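Okay friends, settle in with a cup of something, because I finished the new Sachiko Tsuchiya last night and I have feelings about it (a thread, sorry, it's going to be a long one!)

It's called The Lamps of Goltby, it's 298 pages, and I meant to read one chapter before bed. One! You can guess how that went.

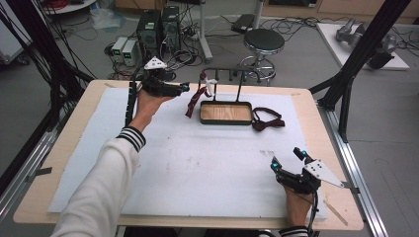

Filed under: Book Talk / Romantic Fantasy

So, Goltby is a harbor town where the lamps only stay lit if somebody tells them the truth every evening. Our heroine, Maren, has had the lamplighter's job since she was a girl, and she has been fibbing to the very last lamp on the pier for years.

Then in comes Captain Roltton, who is grumpy and soaked through and owes money to everybody in town, and he rents the room right over that lamp. I was gone by page 60, I really was.

It's a slow burn, so if you need a kiss in the first half, this may try your patience. But oh, the scene with the ferry ticket! I read it twice and then read it out loud to my sister over the phone, and she ordered her own copy before we hung up.

My one little grumble is the Onishi subplot. I loved the old smuggler and wanted a lot more of her, and she sort of wanders off right before the storm. Maybe she's being saved for book two? That's due in April and I've already put it on my calendar.
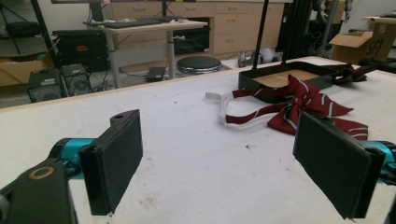

Stripes on the table, 1/11/24

If you liked her Rosix books you'll feel right at home, though this one is gentler and a good bit funnier. The first Rosix was 700 pages and I still wished it were longer, so take my opinion with that in mind.

Tell me what you're reading! I have a long train ride coming up and an empty tote bag.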